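Studio > Notebook > Mixing

Sun 26 March

Third listen through the Nelton record with Lise Doucette, start to finish, no skipping, and I finally love it! On the laptop it sounded like mush. On the big speakers the low end opens right up and you can hear that the bass and the kick are playing two different rhythms for most of side A. I had them down as one part.

Notes for the Tekleab EP while this is fresh. Track two has the same trouble Nelton got around: everything sits between 200 and 500 Hz and the voice has to shout over it. Tried a dip at 350 on the organ only, left the guitars alone. Big improvement, and the organ still has its colour. Lise wants the chorus drier as well. I took 15 per cent off the reverb and we both grinned, so that stays.
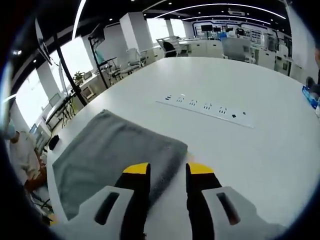 "Vunusine" is the one I keep going back to. The demo has this gorgeous wobble in the synth line, right before the second verse, and our clean version has lost it completely. Wayne McIntyre thinks it came from his old cassette deck and he's bringing it in so we can run the part through tape again. It'll go on the white table, with the power strip set into the top, so we won't need an extension lead this time. Record three passes at different levels and keep all of them, even the ugly one (the ugly one on "Morkerora" ended up being the keeper, and I still get goosebumps from it).

Running order, current favourite: Morkerora first, then the slow one, Vunusine last. Lise would swap the first two. I can hear her point, the slow one has that great cold open with just voice and breath, but it's a lot to ask of people in the first minute.

To do: print the organ stem with the dip, bounce a dry chorus for Wayne, find the January rough of the slow one and check the tempo against ours.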